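4. Ownership and rebuilding at Dolholm

4.1 The problem with the standard account

Most visitors to Dolholm get the short version. One family, one castle, one long line. The guidebook has it, the sign by the lower gate has it, and the audio tour repeats it twice. The records don't support it, or only in part. What they show is a house held by the same name but not by the same branch, and a building that came down and went back up more often than the sign admits.

We worked from three groups of papers. The estate rolls (31 survive, most of them water damaged along the bottom). The building accounts, which are patchy. And the letters held by the Fimari branch, which had not been read closely before Sadeghi's visit in May. The letters are the best source by a long way. They are also the most biased, and we try to flag this where it matters.

4.2 The first tower and the river wall

The oldest standing part is the river wall. It is thick at the base, thinner above the second string course, and the stone changes color at that point. Earlier writers took the change as a repair after a siege. We don't think so. The accounts list payments for carting stone from the Flevum quarry in a year with no fighting recorded anywhere on that stretch of the river, and the masons were paid at the normal rate with no extra for haste. A planned raising of the wall fits better.

The tower is a harder case. Its footings run under the present kitchen court and were seen only once, when a drain was dug. The notes from the drain job give a width but no depth. The drawing that went with the notes is lost. So we have one measurement, 8 meters across the outside, and a remark that the stones were "laid dry in the lower part." That is all. Jiang's reconstruction (Section 5) leans on that one number and should be read with that in mind.

Loss of the tower is usually blamed on the regent's men. Possible. The Fimari letters mention the regent's order to pull down "the high work" but a later letter complains that the order was not carried out and that the family was still being charged for the laborers. It may be that the tower stood for another generation and then fell for plain reasons - bad footings, wet ground, a heavy roof.

4.3 The east range as lodging

The east range is the part most changed by recent use. It went from stables to grain store to family bedrooms, then to guest rooms, and the present floor levels have little to do with the medieval ones. Window heads on the courtyard side sit 7 centimeters lower than those on the garden side, which had puzzled everyone until the second floor was found to slope. The slope was then hidden by later joists. Guest rooms now take up the whole upper story, and the inner faces of the walls could be checked in just two places, both inside closets.

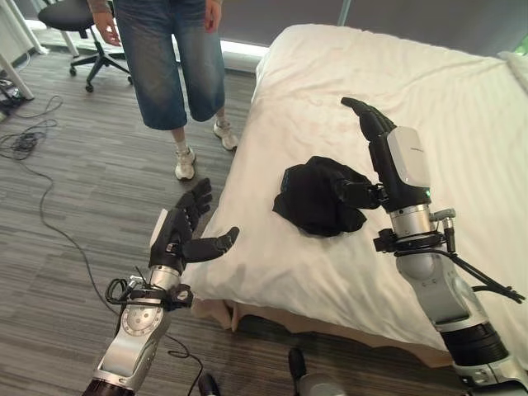
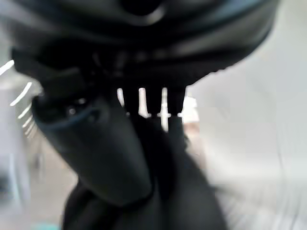
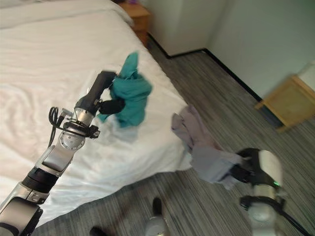
Figure 4. Robot arm equipment during one session in a room with a bed.

Larysa Yatsenko
Research Fellow in Building History, Dolholm Survey

4.4 What the closets gave us

Two small openings, one at each end of the range. The north opening showed rubble core with a lime mortar, coarse, lots of shell in it. The south opening showed brick. So the range is not of one build, whatever the facade suggests. Pathak had argued this already from the roof timbers (the carpenters' marks change halfway along and the numbering starts over) and the brick settles it as far as we're concerned.

Dating the brick is another matter. Size and color match the brick in the garden stair, and the garden stair is in the accounts. But bricks get reused, and the stair itself was rebuilt at least once. We give a range in Table 2 and leave it there. Anyone hoping for a single year will be dissapointed.

The shell mortar is more useful. The same mix turns up in the river wall above the string course and in the base of the chapel. All three could belong to a single campaign. If so the campaign was bigger than the surviving accounts suggest, and someone was paying for it out of a purse we have no record of. The obvious candidate is the marriage settlement with the Nishad house, which the estate rolls mention but never itemize.

4.5 Who held the house

Back to the family. The rolls show the name carried on without a gap. The branches are another story. On two occasions the house passed through a daughter whose husband then took the family name, and in both cases the older histories simply list him as a son. Mladenović noticed the first of these from a seal. The second comes from the Fimari letters, where the husband is called "our new cousin" in a tone that is not friendly.

There was also a confiscation. It lasted 20 years by the rolls, less by the letters, and the difference seems to come from how each side counted the end of it. The crown clerk counted to the return of the deed. The family counted to the day they moved back in, which was earlier and apparantly without permission. During this stretch the house was held by a captain with no link to the family at all. His accounts are the tidiest we have. He fixed the chapel roof, sold the timber from the park, and put in the kitchen chimney that later owners took credit for.

None of this appears on the sign.

4.6 The second demolition

Better documented than the first, and odder. The order names four towers. The building accounts before the order only ever mention three, plus a "little turret by the hen yard." Either the clerk who wrote the order was working from an old drawing, or the turret was counted in to make the list look longer. The laborers' pay sheets run for one summer. Then nothing. Whatever was left standing at the end of the summer was left for good, and the stump by the garden gate is probably what the men were on when the money stopped.

Rebuilding was slow. New work went on the courtyard side first, where guests would see it. The river side stayed plain. Sadeghi reads this as a political choice, a family showing it had given up on walls facing the water. We are less sure. Carved stone was expensive and the courtyard front was short. It could be as simple as that.

4.7 Gaps

Several. The chapel floor has not been lifted. The cellars under the captain's chimney are closed and the key was not found while we were on site. The letters stop two years before the end of the rebuilding, and the next bundle in the sequence is listed in the catalog but missing from the box. We also have no mortar sample from the garden stair, only a visual match, and the brick argument in 4.4 would be stronger with one. The roof timbers are due for ring dating. Until those results are in, the order of the north and south halves of the east range rests on Pathak's reading of the marks, and Section 5 follows his order.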